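Mirkdale Community Forum > Arts, Hobbies and Making > Watercolour brushes: is it worth paying for sable?

kneath_kate
Posted April 2023

Hello all. I've been painting for just over a year, mostly hedges and puddles if I'm being kind to myself, and my birthday money is burning a hole. Everyone at the Kulturdale evening class has at least one sable and they go on about it the way my brother goes on about his knees. I've only got the synthetics from the starter box. Would I notice a difference at my level or should I spend it on decent paper?

bogwader
Paper. Paper paper paper. I painted for years on cheap pads wondering why my skies went blotchy, then someone gave me two sheets of proper cotton and I nearly cried. Spend the lot on paper and come back to brushes next year.

Veronica Moldovan
I'm going to disagree with bogwader, as usual! Good paper is lovely but you use it up. I have a size 8 sable I bought when my daughter was at infant school and she's now got a mortgage. It holds so much water that I can do a whole hillside without going back to the pot, and it still comes to a point. You don't need a set. One brush, a middling size, and look after it.

bogwader
And if she leaves it standing in the jar overnight like I did? That was my sable. Bent like a banana, never recovered.

Veronica Moldovan
Well, don't leave it in the jar overnight then :)

tinpot117
Can I put in a word for synthetics? I've used both and for what I do (boats, rigging, lots of fiddly lines) I like the spring in a synthetic. Sable feels floppy to me. I know that's heresy. Also they're cheap enough that I can be rough with them, scrub out a mistake, mix with them, whatever. I went through a phase of buying everything Hurnitz made and I still reach for the cheap rigger first.

kneath_kate
Oh no, now I've got three answers. I do leave mine in the jar, bogwader, so that's a worry. What does everyone wash theirs with? I've just been swishing.

Veronica Moldovan
Plain hand soap and cool water. Wet the brush, rub it gently on the bar, work it in your palm and rinse until it runs clear. Then shape the tip with your fingers and lay it flat on a towel. Don't stand it upright while it's wet or the water creeps down into the ferrule and loosens the glue -- I've lost two handles that way. Once it's dry you can keep it however you like.

tinpot117
Agree with all of that except the soap. Just water for me unless I've been using a staining colour. My phthalo blue brush will be blue when they bury me.

old_gravel
Has anyone tried make-up brushes? My wife was clearing out a drawer and I pinched a few for softening clouds. The big fluffy ones are a bit thirsty but they blend beautifully on damp paper. The thin ones I've not got on with, no belly to them so they run dry straight away.

bogwader
old_gravel, does your wife know?

old_gravel
She does now. She reads this.

madderlake
I use the thin ones for masking fluid! It ruins any brush sooner or later so I'd never put a painting brush near it. Dip it in soapy water first and you'll get a good few goes out of it. The second pic has the slim make-up brushes in it:
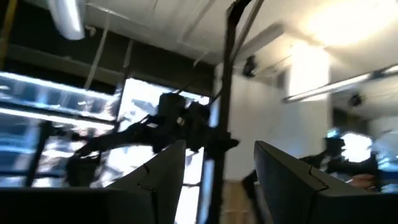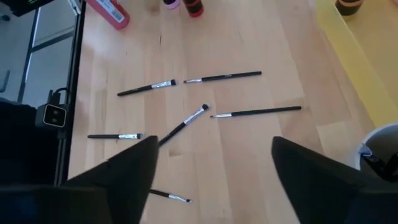 The other thing I'd say about masking fluid is don't leave it on for weeks. I had a half-finished snow scene sitting about from September until after Christmas and it took the top of the paper off when I rubbed it. Get it on, get your wash done, let it dry properly and get it off.

tinpot117
Or leave the whites unpainted like a grown-up.

madderlake
You try painting round 200 snowflakes, tinpot.

tinpot117
Fair. White gouache, then, flicked off a toothbrush.

kneath_kate
Right, I've decided. One sable in a size 8, and whatever's left goes on a few sheets of the cotton paper, so you can both be half right. And I've moved the jar off my desk so I can't forget them in it. Does the cotton need stretching, or can I just tape it down?

bogwader
Tape's fine if it's a heavy one. The thin stuff will cockle whatever you do. Post the first one up when you've done it, even if it's puddles.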